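Sunday, July 27, 2025

Rain again, and the sort of cold that gets in under the back door no matter what I stuff along it. Slept until eight, which at my age is practically a medical event. Porridge. Found the good spoon, missing since Tuesday, in the pocket of my dressing gown.

I had promised myself I would do the table for Mum's lunch before I did anything else, so naturally I did the tax receipts first. Sixty-six of them in a shoebox, most faded to a pale grey rumour. One from Bradent for hinges I have no memory of buying and have certainly never attached to anything. By eleven I had run out of more boring things to do and got the flowers out.

I should put down for the record that I was against artificial flowers. I said so loudly at Adesuwa's in front of her own artificial flowers, and she has been kind enough to remind me every month since. But it's July, real tulips cost what a pair of shoes used to, and the last bunch I bought dropped its heads on the tram home. So on Thursday I went out to Clelthorpe, to the big barn of a place behind the tyre shop, and came back with a bag of fakes and my collar turned up.

The vases are the ones from Aunt Kurnen's clearing-out. (Not her real name, but she married a Kurnen and talked about nothing else for forty years, so Kurnen she became.) They've been on top of the fridge since Easter collecting that sticky fluff you only get on top of fridges. Washed them in the hottest water I could bear. The amber one scrubbed up so well I felt guilty about the fridge.

The yellow bunch went into the clear vase, no argument, because it's the tallest and would have tipped anything else over in my imagination. It took a fair bit of squeezing to get all those stems down one narrow neck. The little purple ones went into the amber and fanned themselves out without being asked. Then the tulips, and there went the rest of the morning.

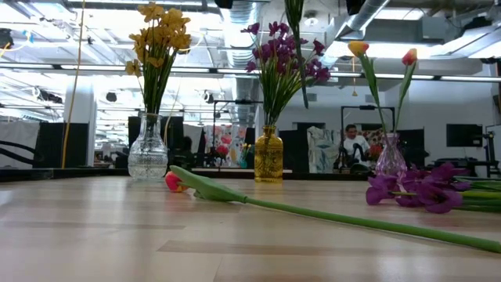

Tulips, two in and one still lying down on the job.

I had three tulips and wanted all three in the pink vase. It has a skinny neck and strong opinions. Two of them sat in a nice V, like people at a party who have each spotted somebody better to talk to, and every time I added the red-pink one it shoved the others sideways. Out it came. Back in. Out. I tried it at the front, at the back and at an angle A-yeong would call "dynamic". In the end I left it on the table and went to make tea and sulk.

A-yeong Do rang while the kettle was going. She did a floristry course once, two Saturdays in a church hall, and has been unbearable about it ever since. She said odd numbers, always odd numbers, and that I should bend the stem. I said it was already lying on the table being odd all by itself. She asked what I'd done with the bigger purple bunch and I said it was resting. There was a pause in which I could hear her wanting to come over.

She didn't, thank goodness. The Akpan Street bus isn't running on account of the roadworks and she won't walk in the wet.

After tea I gave in and bent the stem. There's a wire in it. I could have had this done by half past eleven. The tulip now leans out to the left looking slightly drunk, but it's in, and the other two have budged over. The bigger purple ones I put in the enamel jug on the sideboard, where they hide the mark from the Christmas candle.

Mum came at one with a lemon slice and her wet umbrella, which she stood in the bath as usual. She went straight over and put her nose in the yellow flowers. A good long sniff, too. Then she said, "Lovely, but they don't make them with the scent any more, do they?" and sat down to her soup. I've decided that counts as a win and I won't be telling her, or Adesuwa.

Soup was too salty. Slice was very good, had two pieces, then half of Mum's when she went to look for her glasses.

Must ring the plumber tomorrow about the laundry tap. Must also find out what those hinges were for.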